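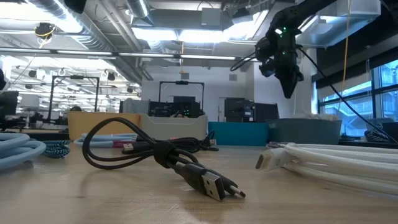 How do you teach a robot arm to sort coiled cables when every coil looks different?

You give it a lot of demonstrations, you vary the starting layout on purpose, and you score each stage of the job separately so you can see which part is weak. A simple imitation policy gets much further than I expected once those pieces are in place.

Posted in: Robot Learning > Walkthroughs

I've been having a great time with this problem, so I want to write down the method the way I'd explain it to someone starting next week. We call our version Flasivmont (Ratree Kaewmanee picked the name, and it stuck). The task is easy to say: pick up one cable from a messy table, put it in the right bin, go back for the next. Cables are a wonderful test because they bend, snag each other and never land the same way twice!

Step 1. Choose your cables

Mix them up. You want thick and thin, braided and smooth, dark and bright. Leave some strapped and let others spring open. We used 11 cables for training and kept a few more in a drawer for testing. Don't let the test cables anywhere near the training table. We slipped up on that once in February and had to throw out a whole afternoon of recordings.

Step 2. Write the starting layouts before you record

If you toss cables on the table by hand, you'll end up tossing them the same way every time. I did, and I was sure I hadn't. We now print a sheet of layouts that says which cable goes in which zone, whether it touches a neighbor, and whether its plug points toward or away from the arm. The bins get shuffled too. Ours swap places every few episodes, so the policy has to look for the bin and can't just memorize a direction.

Step 3. Record the demonstrations

Move at a steady, slightly slow pace. Go for the thickest part of the coil, close, pause for a beat, then lift straight up before you travel sideways. That little pause matters a lot. Without it, the policy learns to start lifting while the fingers are still closing, and the coil slides out.

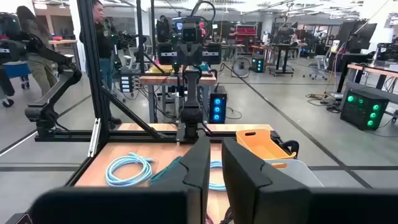 Keep the failed grabs as well, as long as the operator recovers. If a coil slips, open up, back off, and try again in the same episode. We recorded 700 episodes and kept 500 of them, and the kept set includes 137 with at least one recovery. Those turned out to be the best data we had. A policy trained without them would miss once and then hover over the table forever, closing on air.

Step 4. Label the stages

Split each episode into reach, grasp, lift, carry and release. You can do this from the gripper signal plus the arm height, then fix the odd ones by hand. Ratree wrote a small script called Cutarside that does the first pass, and I only have to correct the episodes where two cables came up together.

Step 5. Train, then test one change at a time

Start with both the wrist view and the fixed view going into the policy. Once that works, take one away and run the same layouts again. For us, dropping the wrist view hurt the grasp stage badly and barely touched the carry stage. Dropping the fixed view did the reverse: grasps held up fine, but the arm often wandered when it had to find a bin that had moved. I love this kind of result, because it tells you exactly where each camera earns its keep.

Step 6. Score by stage

A single pass/fail number hides too much. Write down the last stage each attempt finished. When we switched to this, we saw that most of our trouble was in lift, with a second cable hooked on the first. Our fix was to add a short shake to the demonstrations, just a small side-to-side wiggle at lift height, and then retrain. Tangled pickups are still the most common failure, but there are far fewer of them.

If your arm keeps grabbing a plug and missing the coil, go back to the layout sheet before you touch the network settings. Ours had far too many plugs facing the arm. Next I'm going to try the same recipe on cables that start out half inside a bin, and I'll post the layout sheets for that one when they're done.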